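Home Papers Authors Search Login

4.2 Living with the Pasora kit

So, on to the bit everybody asks me about, which is what the Pasora two-arm kit is like once it's bolted down and you have to get work out of it. We ran 370 trials of the dish rack task on it (the Munditano task list, unchanged), and I'll say right away that I liked the thing a lot more than I expected to!
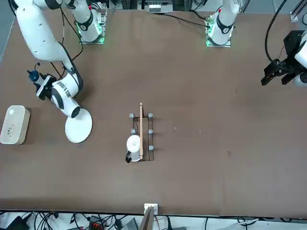

Figure 3. Dish rack task on the Pasora kit, fixed camera.

Setup took me an afternoon, and most of that was cabling. The arms calibrate themselves from a single menu, and the manual is short and pretty clear (the chapter on limits could use another pass). Flat dishes were my big worry going in. A plate lying flat on the table, like the white disc under the right arm in Figure 3, gives parallel fingers very little to get hold of, and the default grasp planner comes in too steep. I dropped the approach angle by 15 degrees in the Hviid plug-in and left it there for all the plate trials.

Cups and mugs were way easier. I used the stock grip force for every one of them, with a 30 second limit per pick, and never felt the need to go digging in the settings. What I did fiddle with was cable slack, because a line that's too short tugs on the wrist at full reach and the force readings drift.

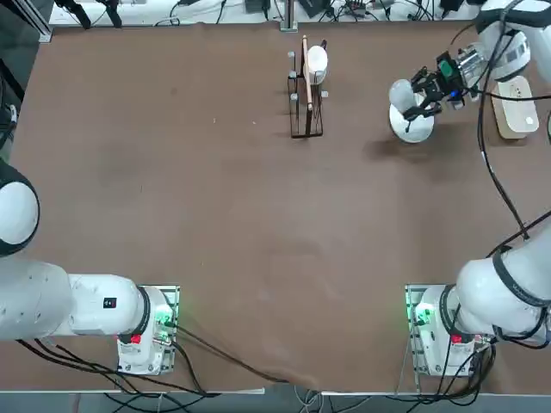
Raelene Paewai thought I was being too easy on the kit, and told me that the force drift should count against Pasora no matter how the cables are routed, seeing that a buyer will route them badly the first time. Fair enough! I went back and scored it that way in Table 2, and the Pirness arms got the same treatment.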